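4.3 Recording a lid-closing task with the Carken hand-held gripper

Before starting, check that the gripper is paired with the Clernosano base unit and that the status lamp is steady green. Firmware 581 or later is needed for this task.

1. Clear the work surface and wipe it down. A plain, matt surface gives the tracking software the fewest problems.

2. Place the compartment box on the surface with the lid fully open and the latches down. The box may stand at any angle to the operator – vary the angle between recordings.

3. Hold the gripper level, fingers open, with the box in view between them. Keep still for two seconds until the tone sounds.

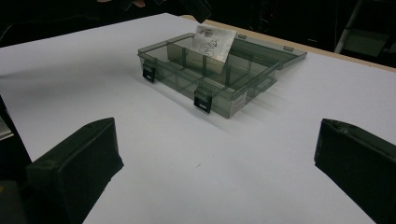

4. Move towards the box at a slow, even speed. Bring the fingers under the free edge of the lid and close the trigger to the first stop.

5. Swing the lid over and lower it on to the walls. Release the trigger, draw back and press each latch home with one closed finger.

6. Return to the starting position and hold until the second tone.

CAUTION: Do not pull the trigger past the first stop when gripping thin plastic. The finger pads can crack a lid at full force.

Note: If tracking is lost, the lamp flashes amber. Stop, delete the recording and begin again from step 2. Recordings with gaps longer than five frames are rejected by the Plustetti import tool.

Note: Small items may be left in the compartments, provided that they do not stop the lid from closing.

Replace the finger pads when the surface becomes shiny or torn. Pads are supplied in pairs and must be changed together (see 6.2).

Section revised February 12, 2020, P. Saha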